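Gebrauchter Dell-Tower als Bastelgehäuse: Prozessor raus, Prozessor rein

Artikelnummer 519
Zustand: gebraucht, geprüft
Lieferumfang: Gehäuse mit Mainboard und Netzteil, ohne Prozessor

Ich mag diese Bürotower ja wirklich. Von außen so spannend wie ein Aktenschrank, aber sobald die Seitenwand ab ist, kommt man an fast alles ran, ohne sich die Finger zu verrenken. Deshalb nehme ich sie am liebsten, wenn jemand zum ersten Mal einen Prozessor tauschen will (oder zum zehnten Mal, und diesmal bitte ohne Fluchen). Wir legen den Rechner dafür immer auf die Seite, die offene Seite nach oben, dann liegt das Board schön flach vor einem und nichts kippt.

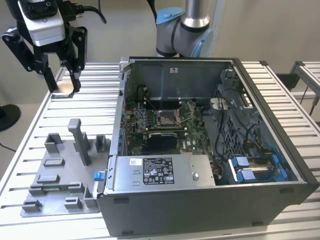 Beim Einsetzen geht es um Sekunden und um Ruhe in der Hand. Erst den Hebel am Sockel lösen, dann den Halterahmen hochklappen, dann die CPU gerade von oben absenken. Nur an den Kanten anfassen! Die kleine Markierung an der Ecke muss zur Markierung am Sockel passen, sonst liegt sie nicht plan, und dann wird bitte nicht gedrückt. Ich mache das inzwischen ziemlich flott, aber bei meinem ersten Board habe ich eine geschlagene Viertelstunde davor gesessen und mich nicht getraut.

Was ich an diesem Modell noch gern habe: die blauen Griffstellen. Blau heißt bei diesen Gehäusen meistens, dass man dort anfassen und etwas lösen darf, und nach zwei Rechnern hat man das im Gefühl. Das Netzteil ist ein ordentlicher silberner Klotz und darf auf dem Deckel ruhig ein paar Schrammen haben, das ist bei Gebrauchtware eben so. 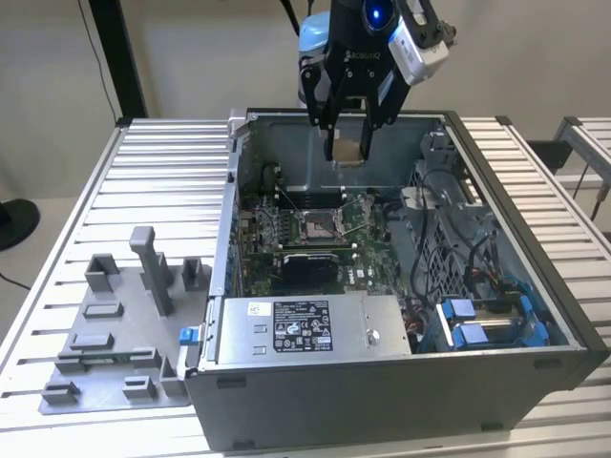
Brauche ich neue Wärmeleitpaste, wenn ich nur kurz den Prozessor wechsle?
Sobald der Kühler einmal abgehoben war, gehört frische Paste drauf. Alte Reste mit einem fusselfreien Tuch und etwas Isopropanol abnehmen, einen kleinen Klecks in die Mitte, Kühler aufsetzen, fertig. Im Zubehör haben wir die Tube von Namanix mit 2 Gramm, damit kommt man lange hin.

Zum Preis: 35 Euro für den Tower, so wie er ist. Arbeitsspeicher gibt es auf Wunsch dazu, die Riegel suche ich dann passend aus unserem Bestand heraus. Wer lieber gleich ein Set möchte, nimmt das Schrauberpaket von Disteck für 28 Euro mit, da sind Schraubendreher, Erdungsband und eine Schale für die Schrauben drin. Das Erdungsband bitte auch benutzen, ich schaue da bei meinen Kursgästen sehr streng hin.

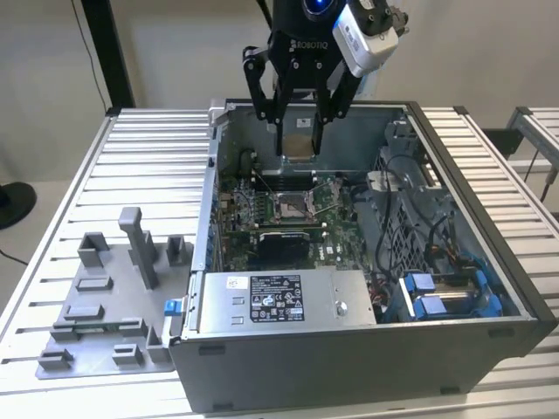 Jasik Rechnerwerkstatt | Abteilung Gebrauchtgeräte und Ersatzteile

Abholen könnt ihr nachmittags ab 14 Uhr, Versand geht auch, dann aber gut gepolstert und deshalb mit ein, zwei Tagen Vorlauf. Schreibt mir am besten dazu, welche CPU ihr einbauen wollt, dann gleiche ich vorher Sockel und BIOS-Stand ab. Im Juni kommt noch eine Ladung Gehäuse von Baloyi rein, die sind etwas schmaler gebaut.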